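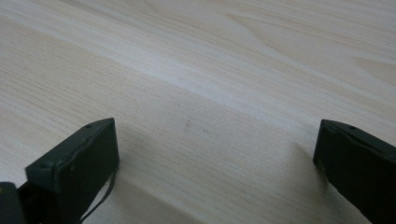 The tabletop, looking across the grain. I love those long pointed arches up toward the far side!

The Table Page

Hi and welcome back! If you've been following the apartment posts you know I've been going on (and on) about a table since last August, when the old one finally gave up a leg during dinner. Well, we have a table. It's in, it's level, and I've already put my elbows on it more than my mother would like.

This is meant to be a gallery, but for now the gallery is a single picture of the top, so I'm making up for it with words. My sister says that's typical.

The color

Pale, creamy, a tiny bit pink if you squint. I had three samples taped to the kitchen wall for weeks, and the shop called this one Cattaneo, which sounds like a racing bike. The other two were Fullari (too orange next to our floor) and one so gray it made the bread look sick. I kept drifting back to the pale one every time I made coffee, so that settled it.

The grain

I was all set for something plain, and most of it is plain, lots of fine straight lines running along together. Then you get to the part where they bend into those tall flame shapes, one inside the next, and I can't stop looking at it. My friend Meenakshi Mudaliar knows far more about furniture than I do and she calls that cathedral figure. I had been calling it "the mountains." We're both sticking with our own word.

The shine

There's a soft whitish band across the middle of the picture where the light bounces off the finish, and the grain goes all faint and milky there. I was worried about glare when we were choosing (I work at this table most mornings), but I like it. It moves around during the day, and by 4 in the afternoon it has usually slid off toward the bookcase.

Getting it home

It came from Josard, the secondhand place behind the bus depot, and it spent its first night in our hallway because we hadn't measured the turn by the bathroom. Fourteen stairs, one landing, and two people who both thought the other one was steering. Take the legs off first! We took them off second.

What it replaced

A 34-inch round thing from my student days, painted at least twice, with a wobble I had fixed using a folded Flonton catalog. I do miss how small it was on cleaning days. I don't miss balancing the salad bowl on the windowsill whenever we had company.

Looking after it

So far it gets a damp cloth, then a dry one, wiped along the grain. I put coasters out and everyone ignores them, me included. If you have a good trick for tea rings on a pale top, please leave it in the comments, I'm going to need it before the holidays.

Next up is chairs. I have opinions about chairs, and over a dozen browser tabs open to prove it.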